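Notebook, August, late morning

Valideo bench kitchen, entry 3247. Oiled the bamboo board again, thin coat, wiped off after 30 minutes. The groove drinks more than the rest of it put together. Dunport sell a 100 ml bottle for the price of a decent lunch, so I'm rationing.
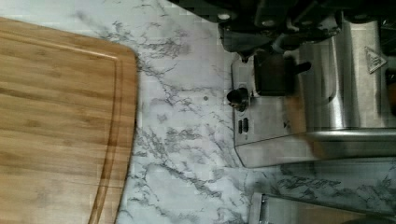 Crumbs next. The Stulow cloth moves them from one end of the worktop to the other - good exercise, I suppose. With the grey veining you only find them by hand. Try the Taheri brush tomorrow, if it's still in the drawer.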